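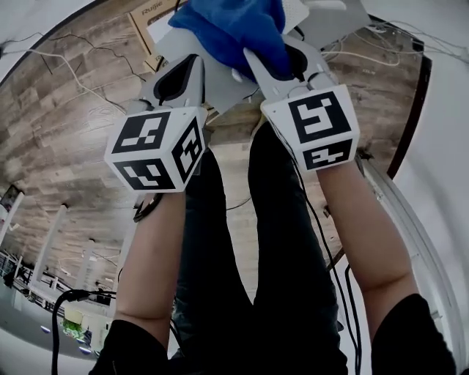
Vurkley asked, before the chair had called the first item, whether the comparison of the two hand-held grippers would be scored on completed wipes alone or on how long the cloth stayed in the jaw. The chair replied that both would be recorded and that the point would be taken up under item 3.

# Gripper Comparison Working Group

**Minutes of the meeting held 5 July 2026**

**Represented:** Kostetti (chair and minutes), Vurkley, Kollár

**Apologies:** Ploltberg (written comments received and read under item 4)

## 1. Minutes of the previous meeting

The minutes were approved with one correction. Under "Camera mounting," the words "wrist view" were replaced with "head view." The wrist view remains a separate line of work and was not discussed.

## 2. Status of the trials

Kostetti reported that 1,438 demonstrations have been logged with the hand-held pair to date. Of these, 835 were accepted after review. The remainder were set aside for loss of tracking, early release of the cloth, or an incomplete log file. Several were set aside for more than one of these, and the log does not yet allow a second cause to be entered.

The task set now covers folding, wiping and pressing a cloth against a flat panel. Pressing was added at the last meeting at the request of Kollár. It is the only task in the set in which both grippers are held above the work for the whole length of a demonstration, and operators have reported tired forearms toward the end of a session. The group agreed that sessions of this task will be kept to 100 demonstrations per operator, with a break at the halfway point.

Kollár asked whether accepted demonstrations recorded late in a session differ from early ones. Kostetti said the question had not been looked at and that the data would permit it.

## 3. Comparison of jaw pads

The group reviewed the two pad materials under trial, recorded in the log as Pad A and Pad B.

Pad A holds thin cloth well and lets go cleanly. It slides when the cloth is bunched to more than a few layers. Pad B holds a bunched cloth firmly but tends to drag the fabric on release, and this spoils the final position in the folding task. Vurkley considered that the drag could be reduced by opening the jaw more slowly. Kollár disagreed and pointed out that a slower release had been tried with the earlier housing without any clear gain. It was noted that the earlier housing had a wider jaw and that the result may not carry over.

On the question raised at the start of the meeting, it was agreed that each demonstration will carry two scores:

- task completed, yes or no
- time from first contact with the cloth to first slip, if any

Vurkley asked that "slip" be defined in writing before any further scoring. The chair will circulate wording. Demonstrations already accepted will not be scored again unless the new wording changes the result for the pressing task.

## 4. Marker tracking

Written comments from Ploltberg were read. Ploltberg holds that most tracking losses come from the marker cubes being turned too far from the head camera when the grippers are raised, and recommends a larger cube. Kollár was of the view that a larger cube would knock against the operator's forearm in two-handed work – a problem already seen with the smaller of the two test rigs.

After discussion, the group agreed to leave the cube size as it is through the next round and to try two changes instead: a lower camera tilt, and a short check at the start of each demonstration in which the operator turns both wrists outward. Ploltberg's proposal stays open and will be considered again in September.

It was also noted that exposure settings had been changed partway through the last round without an entry in the log. Settings are to be fixed before a round begins and changed only between rounds.

## 5. Controller for playback on the arms

Vurkley presented a short comparison of the two controllers proposed for playback. The first follows the recorded path closely but presses too hard once the cloth meets the panel. The second gives way on contact and arrives slightly behind the recorded timing. The group preferred the second for all contact tasks. No decision was made for folding, where timing between the two arms matters more – Vurkley will run both controllers on the same recordings and report.

Kollár requested that the force limit be written into the test plan as a fixed value. Agreed.

## 6. Actions

| Action | Owner | Due |
|---|---|---|
| Circulate definition of "slip" | Kostetti | Before next round |
| Record 300 pressing demonstrations, split evenly between Pad A and Pad B | Kollár | September meeting |
| Test lower camera tilt and wrist check | Kostetti | September meeting |
| Run both controllers on folding recordings | Vurkley | September meeting |
| Add force limit to test plan | Vurkley | Before next round |
| Add field for second cause of rejection | Kostetti | Before next round |

## 7. Other business

Kollár asked that spare pads of both materials be kept with the grippers and labeled by batch. Agreed.

The next meeting will be held in September, at a date to be confirmed by the chair.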